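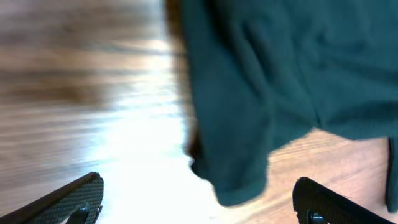 4. Folding the thick stuff

Right, towels and fleeces. I do these last, when the thin things are already in a pile and out of my way.

1. Clear a flat bit of wood, table or floor, at least 64 cm across. Mine's all wood so I just wipe it down first.

2. Pick the piece up by two corners and let it hang. Give it one good shake - two if it's been sitting in the basket since breakfast.

3. Lower it slowly so the bottom edge lands first, then walk your hands away from you until the rest is down.

4. Smooth from the middle outwards with flat palms. Fuzzy fabric hangs on to its creases, so take your time!

5. Fold in thirds lengthways, then in half, and slide it into the Purkeo sleeve with the fold facing out.

Note: the sleeve takes a stack 20 cm high. Kirstin swears she gets more in, but hers won't close.

Caution: keep dark colours (teal, navy, that sort of thing) away from white towels until they've been through a few washes. I lost a nice bath sheet that way in May.

Sleeves for bigger towels are in section 5.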